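Testbericht: Schlauchpaket-Halterung Plernley am Knickarmroboter
Von Radymyr Stetsiuk, Januar 2022

Bewertung: 3 von 4 Punkten

Getestet wurde der Haltersatz von Plernley zur Führung von Leitungen am Handgelenk, montiert an einem KUKA in unserer Versuchszelle für den Griff in die Kiste. Der Satz besteht aus zwei Schellen, einem Drehhalter und einer Tüte Klemmeinsätze. Bezogen über Panasiuk, Artikelpreis 693 Euro netto.

Montage
Die Schellen passen ohne Nacharbeit. Der Drehhalter verlangt ein Anzugsmoment, das in der Anleitung nur in der englischen Fassung steht. Mein Kollege Tymofii Stasiv hat die erste Schelle deshalb nach Gefühl angezogen, sie ist beim Referenzieren der Achse 4 gewandert. Nach dem Nachziehen mit Drehmomentschlüssel sitzt sie. Zeitaufwand mit Leerfahren und Prüfen der Endlagen: drei Stunden.

Wichtiger als die Schellen ist die Länge der Schleife. Wir haben zuerst zu knapp verlegt, bei voller Drehung der letzten Achse stand Zug auf den Steckern am Greifer. Mit mehr Reserve hängt der Bogen tiefer und kann bei steilen Anfahrten den Kistenrand streifen. Eine Lage, die beides vermeidet, gibt es nur, wenn man die Drehung im Programm begrenzt. Der Hersteller erwähnt das nicht.

Betrieb
Seit Mai läuft die Zelle mit dieser Verlegung. Gegriffen wird ein gemischtes Sortiment aus Spielzeug und weichen Teilen, die Kiste ist mit Zwingen gesichert. Die Klemmeinsätze waren nach zwei Monaten an der Innenkante blank gerieben, die Mäntel der Leitungen selbst ohne Befund. Ersatz gibt es nur im Beutel zu zehn Stück — ärgerlich, wenn man zwei braucht. Die Einsätze von Cotex haben dieselbe Außenkontur und lassen sich verwenden, sind aber härter.

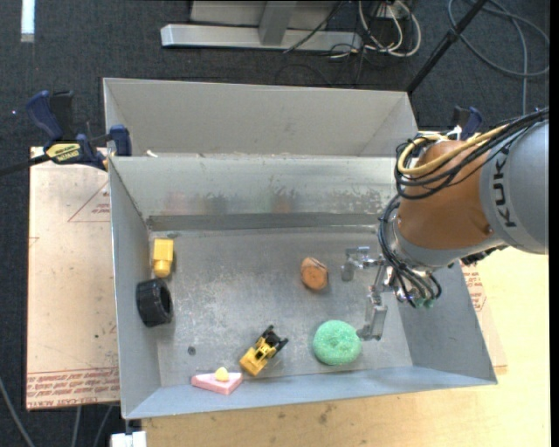
Leitungsführung am Handgelenk, Greifer über der Kiste.

Wartung
Wir prüfen wöchentlich Schellensitz und Scheuerstellen, einmal im Monat wird die Schleife gelöst und neu eingelegt. Der Drehhalter ist dabei von unten schlecht zugänglich, ein kurzer Winkelschlüssel ist Pflicht. Nach jedem Greiferwechsel gehört die Achsbegrenzung kontrolliert.

Plus: passgenaue Schellen, saubere Oberflächen, keine Schäden an den Mänteln.
Minus: lückenhafte deutsche Anleitung, Packungsgröße der Einsätze, Zugang zum Drehhalter.

Den Drehhalter von Stusetano, der ohne Werkzeug öffnet, haben wir bestellt. Ein Vergleich folgt nach dem Einbau.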